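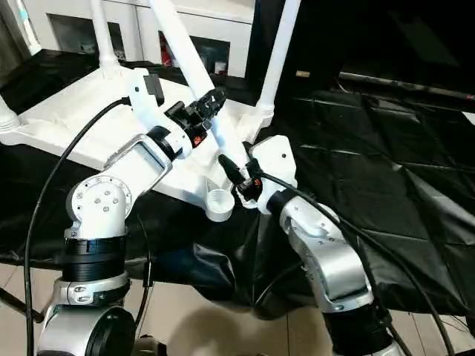

Home Tickets Knowledge base Releases Log in

Ticket: left arm stops partway through a coordinated move, planner says path is valid
Product: Pradix motion planner
Site: Bundollow lab
Status: Resolved

Opened by Tsehay Teshome

Hello all, and sorry in advance for the length of this one. We're running the two-arm stool task and the left arm keeps stopping a little way into the lift, once it has hold of a leg. No collision warning, nothing angry in the console, just a polite "trajectory aborted: tolerance" and then it sits there. The planner is perfectly happy with the path. If I run the left arm by itself it behaves beautifully, every time. I've restarted the controller, reloaded the stool model and cleaned out the old scene files (they needed it anyway!).

Reply from Alexiou support

Thanks Tsehay, no need to apologise, the detail helps. Could you send the controller log from a failed run, and tell us whether both arms read their time from the same machine? Please leave the tolerance where it is for now. Opening it up would probably get you moving again, but we'd lose sight of the cause.

Tsehay Teshome

Log attached. You may be onto something with the clocks. The left arm is on the lab server and the right one is still on the old Zostmont box, which I'd honestly forgotten about. I ran it 3 more times this afternoon and got the same abort each time, a bit earlier on the last one.

Reply from Alexiou support

That's it, I think. The right arm's timestamps drift behind, so the planner treats its joint states as stale and the synchroniser holds the left arm back until it falls outside tolerance. Point both controllers at the lab server, then set state_buffer to 3,000 (yours is at 1,000, the old default). Restart the synchroniser last, please, or it will hang on to the old offset.

Tsehay Teshome

Done, in that order, and the whole lift went through before lunch. I've left it looping and it's still going as I type. Thank you so much for your patience! Could the clock check go in the setup guide? I'd have read it, I promise.

Reply from Alexiou support

Passed along to the docs people. Closing this, but do reopen it if the abort comes back.

Contact support | Copyright Alexiou | Back to top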